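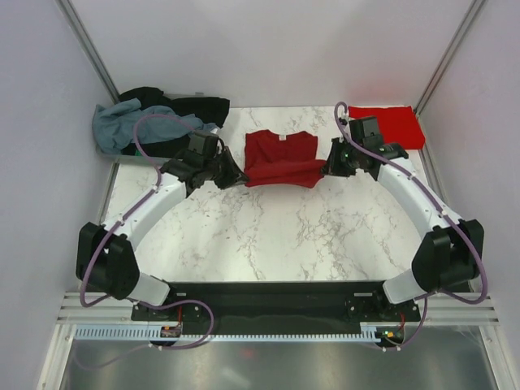 Honeylyn Dalisay wrote to me that a T-shirt has no business being folded at all, it should be rolled, and that any article on shirt folding ought to admit as much in its first line. I've put it in the first line, more or less, so she can stop writing now! I still fold mine, though, and most of what follows is about folding.

Shirt folding

Shirt folding is the business of turning a shirt, which is a floppy thing shaped like a letter T, into a rectangle that will stay a rectangle until you want to wear it. People fold shirts for drawers, for shelves, for suitcases and for shop tables, and each of those wants a slightly different rectangle (more on that below). The garment can be a T-shirt, a polo, a sweatshirt or a button-front shirt. I'm mostly going to talk about T-shirts because they're what I have the most of.

Words you'll run into

The neck is the end with the collar and usually the label. The hem is the bottom edge. The shoulders are the two top corners, and when the sleeves are tucked away they become the corners of the bundle. A lengthwise fold runs from neck to hem, a crosswise fold goes from side to side. "Face up" means the front of the shirt is toward you, "face down" means the back is. My aunt in Kilham called the finished bundle a "book" and I've never found a better word, so I use it here.

The basic fold

Lay the shirt face down on something flat and smooth it out from the middle. Bring one side in toward the center, sleeve and all, then turn the sleeve back so it lies along the fold. Do the other side the same way. Now you've got a long strip with the neck at one end. Take the two corners at the hem, one in each hand, and pull them gently apart so the band of cloth between your hands goes straight. Lift it, carry it up toward the neck and set it down. For a shelf you're finished, for a drawer you fold once more.

That little pull on the hem is the step I skipped for years. Without it the middle of the cloth sags as you lift, the sag lands first, and you get a wrinkle right across the belly of the shirt. Even with a good pull, soft cotton will droop a bit near the corners, and that's fine. Pull too hard and you stretch the hem, which is worse than the wrinkle!

Where to put the neck

There are two camps here. Shop folders want the neck showing on top, so the shopper can see the collar and the label without pulling the stack apart. Home folders often bury it, since a buried neck keeps its shape a little better in a crowded drawer. I like the neck on top. I own several red shirts that are nearly the same red, and the label is how I tell them apart.

The surface

Any flat surface longer than the shirt will do. A kitchen table or counter is the usual choice, wiped and dried first. Smooth stone and stone-look tops let the cloth slide, so the shirt is easy to straighten but the first fold can creep while you're making the second one. A bed has the opposite problem: the cloth grips, but the mattress gives under your hands and the creases come out soft. Imelda Buenaventura folds on a towel spread over the table, and I've started doing that with anything slippery.

Folding boards

A folding board is a set of hinged panels that you flip in order, left, right, bottom. The one I had was a Nakness and I got on with it well enough for T-shirts. The books come out all the same width, very satisfying in a stack. It was hopeless with sweatshirts (too thick, the panels sprang back open) and I gave it away in December. You can make one from a cardboard box and tape, and it'll fold just as neatly until the tape goes.

Filing, stacking and rolling

Stacking is the old way, one book on top of another. It looks nice, and then you want the shirt at the bottom. Filing means standing the books on their folded edges in a row, like papers in a cabinet, so you see every shirt when you open the drawer. It needs a firm fold and a drawer that's fairly full, or the row keels over. Rolling, for Honeylyn's sake, starts with the same long strip and goes from hem to neck. It packs well into the odd corners of a bag, and knit fabrics come out of it with few hard creases. Woven shirts don't enjoy it much.

Button-front shirts

Fasten the top button, a middle one and the bottom one before you turn the shirt over. The collar should stay outside every fold. If you're packing, a sheet of tissue inside the crosswise fold softens the crease, and so does a second shirt folded around the first.

Common troubles

If the book is wider at one end, the side folds weren't parallel; open it up to the strip and start there. Lumps at the shoulder nearly always mean a sleeve bunched up underneath. A book that won't stand is usually folded too loosely, or it's just a very old, very thin shirt, and those I lay flat on top of the row. And a shirt that's still a touch damp from the dryer should hang over a chair back for a while before it goes in with the others.

See also: Ironing; Sock pairing; Fitted sheet; Linen closet

Last revised 3/4/21, with thanks to Imelda for the towel.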